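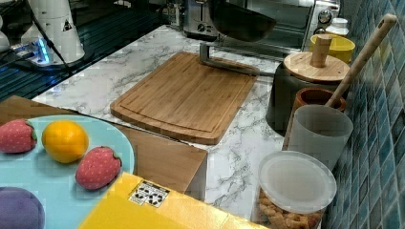 Jarville Soup and Stew Recipes

A hand-typed collection of home recipes from Jarville and the farms out toward Emlow, put into one table so people can search them, compare them and cook from them. Version 2 is out now and it has far more barley in it than version 1!

What's in it

589 recipes, one per row. Most are soups and stews, with a good helping of dumplings, broths and the odd chowder. They were copied from recipe cards, church and school fundraiser booklets, and the backs of old calendars. Wherever a recipe had a note in the margin ("too salty, halve it", "Dad's favourite") we typed that in too, and for my money the margin notes are the best part of the whole thing.

Files

recipes.csv: the main table
ingredients.csv: one line per ingredient, linked by recipe_id
measures.csv: 96 old kitchen measures and what we think they mean in millilitres or grams
notes.txt: the margin notes that couldn't be matched to a recipe

Columns in recipes.csv

recipe_id: a whole number, never reused
title: as written, spelling mistakes and all
title_clean: the same with modern spelling
source_type: card, booklet, calendar or other
method: full text of the steps
serves: left blank if the card doesn't say (a lot of them don't)
margin_note: blank or text

Colour words and flavour words are spelled the Canadian way in title_clean. The title column is left alone, so you'll find "flavor" and "flavour" side by side there. 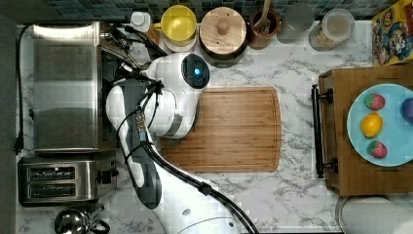 Bamboo cutting board with a juice groove, on a white marble counter.

How the typing was done

Each recipe was typed by one person and read back by a second. Where the two of them couldn't agree on a word, it's marked [?] in the text. Pea soup has the most [?] marks of any dish, mostly thanks to one booklet where the ink has bled right through the page. If you can read that handwriting better than we can, please send corrections, we'd be thrilled.

Measures

This was the fun bit. A teacup, a breakfast cup, a "good knob", a dessert spoon, butter the size of an egg: they all turn up, and they don't all mean the same thing to every cook. measures.csv gives a low and a high value for each one, plus the value we used. The original wording is always kept in ingredients.csv, so you can throw out our conversions and do your own.

Known problems

16 recipes have no method at all, only a list of ingredients. They're kept in with method left blank.
"Can" and "tin" sizes are not converted.
Several borscht recipes are near copies of each other. We left them as separate rows, the differences are small but lovely (one adds dill pickle brine and you should try it).
Oven heats such as "slow" and "quick" are left as words.

Changes since version 1

Added the Zastwood booklet, which is where all that barley came from
Split ingredients into their own file
Fixed the turnip and rutabaga mix-up

Using it

Free for any use, including classes and cookbooks. Please credit it as "Jarville Soup and Stew Recipes, version 2". Corrections and new cards go to Ngan-ling Tseng, who looks after the table and merges changes each September.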